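4.2 Materials and table layout

All sorting sessions used the same table and the same set of household items. The table was chosen for its size and its plain top. Earlier work on domestic sorting (Section 2) mostly relied on photographs of items or on cards, and participants in those studies often asked what size an object was supposed to be. We wanted real objects that could be picked up and put inside one another, and a surface large enough that a person could leave a wide gap between groups if they wished to.

The items came from two sources. Metal bowls and dishes were bought new from Drollitz, a catering supplier, and were washed before first use to remove the film left by packing. Small items such as scissors, tape, pegs and toy produce were taken from the stock that Annelore Ostermann had put together for the pilot. Toy produce was used in place of real fruit so that color and shape stayed the same from October through to the end of the study. Items that broke or got lost were replaced with the nearest match, and the change was written in the session log.

We set three rules for the starting layout. Dishes had to stand on the far side of the table, away from the participant's seat, so that the near half was free for work. Each group of dishes had to be separate from its neighbors. At least one group had to contain no items, to see whether participants would use it, move it or leave it alone. Figure 3 shows a layout that follows these rules. 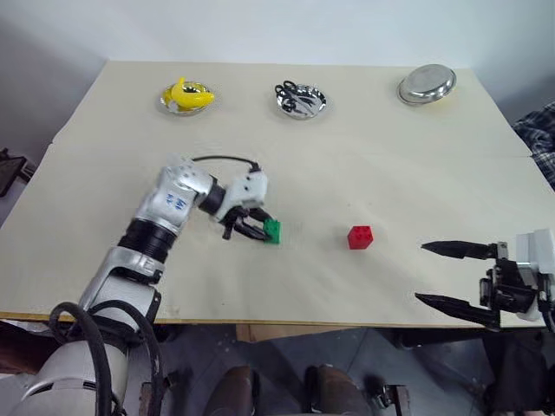

Figure 3. Table layout with three groups of metal dishes on the far side.

Participants treated filled and unfilled dishes in different ways, and the difference was larger than we had expected from the pilot. A dish with something in it was read as a label. In layouts like the one in Figure 3, the bowl with the yellow toy produce was usually taken to mean "food" and the bowl with the scissors to mean "tools" or, for a smaller group, "things for the drawer." The stacked pair on the right, with its upper dish turned over, was read in another way. Many participants took an upside-down dish to be put away or out of use, and they worked around it until they ran out of places to put things. Only then did they turn it over, often after asking if this was allowed.

The session leader (Shiuli Kanagaratnam or Jelle Coppens) gave the same answer each time – "arrange things as you would at home" – and did not comment on the dishes. We kept this wording even when it led to long pauses. In two sessions the participant unstacked the dishes before touching anything else and explained that an unsorted stack was itself a job to be done. These sessions were kept in the analysis and coded separately.

The position of the scissors needs a note. In the pilot they lay flat on the table, and participants tended to move them to the side at once for safety, which used up their first move. Placing them in a bowl with the handles over the rim reduced this. It also gave people a way to pick them up without reaching for the blades. Lies De Graaf tested several other positions, including handles down, and found that these brought back the early safety move.

Reflections were a minor problem. Shiny bowls throw back bright spots and dark shapes, and a few participants said that small items were hard to make out against the inside of a bowl. We considered changing to dull plastic tubs from Floso but decided against it, as metal bowls were more familiar to the people we recruited. Instead we told participants that they could tip or lift any dish to look inside.

The tabletop was wiped between sessions. Light smudges and small creases in the covering remained and were accepted. We did not tape outlines to the surface to mark where dishes should go, as Riet Van Rooij had found that participants copied any outline they could see. Dishes were set out by eye from a printed plan, and the session leader checked the distances between groups with a stick cut to length. The plan for each layout is given in Appendix B, together with the full item list and the replacement record.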